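Ticket 711: washing machine stops mid-cycle, red dye worry
Opened by: Benjamín Tapia
Site: Utmont, ground floor laundry
Status: open, waiting on Tedeo

What's wrong

Hi all, me again (sorry!). The front loader keeps giving up partway through the quick wash. It fills, it turns for a bit, then it just sits there and sulks. I first noticed on Sunday when I put a full load in and came back to find it parked with the water still in the bottom. I drained it, took everything out and decided to try again with hardly anything in, so we can rule out overloading. The test load is the red thing that always leaks colour plus one white cloth I don't mind losing.

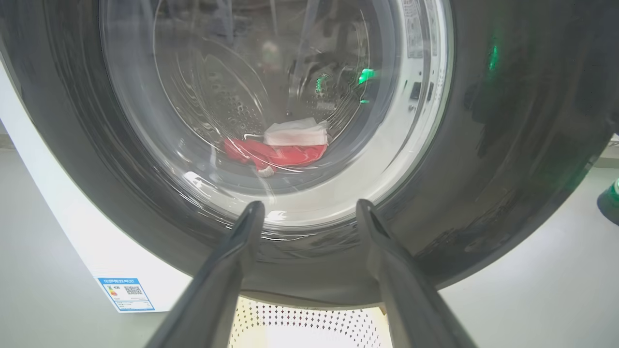 What I've tried so far

1. Switched it off at the wall, left it 5 minutes, switched it back on. It started happily enough and stopped at the same point as before.

2. Pulled the filter and had a good poke about with a torch. Lots of fluff and one hair grip, which I was very pleased with because I thought I'd cracked it. I hadn't. Same stop, 11 minutes in.

3. Checked the inlet hose for kinks. It was a bit squashed at the back so I pulled the machine forward, straightened the hose and pushed it all back again. It fills faster now, I think? Still stops.

4. Cleaned round the door seal and opened and shut the door a few times. The click sounds fine to me, but I've no idea what a bad click sounds like.

5. Ran it on rinse and spin only. That one went all the way through! So the spin is all right, and whatever is upsetting it comes earlier on.

The cream basket with the brown trim is staying downstairs by the machine, so please don't wander off with it. I need something to catch the washing in each time I give up and empty the drum.

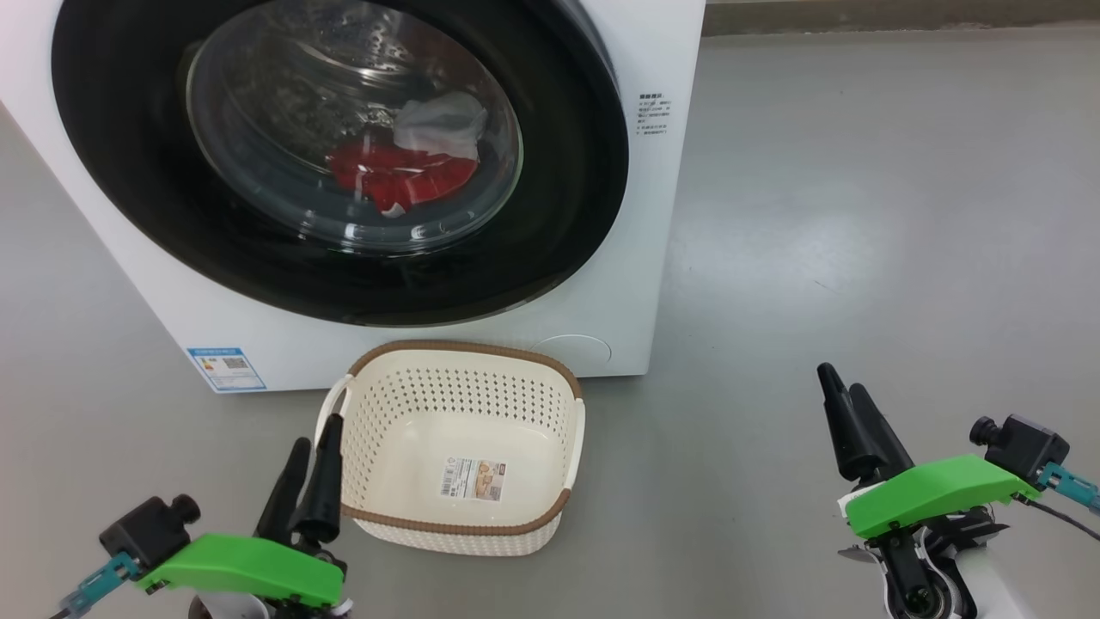 I rang Maksymiv, who fitted it, and they reckon it could be the heater, as the quick wash warms the water and the rinse doesn't. That does match what I'm seeing. They won't come out without a go-ahead from Tedeo, so could whoever looks after that please chase it?

Two more things while I'm typing. The Arine powder is down to the last scoop, so if you're ordering, get the big box. And please keep whites out of any load with the red one until I've sorted this, even on a cold wash. I'm running cold overnight tonight at the 500 spin and I'll add the result to this ticket in the morning.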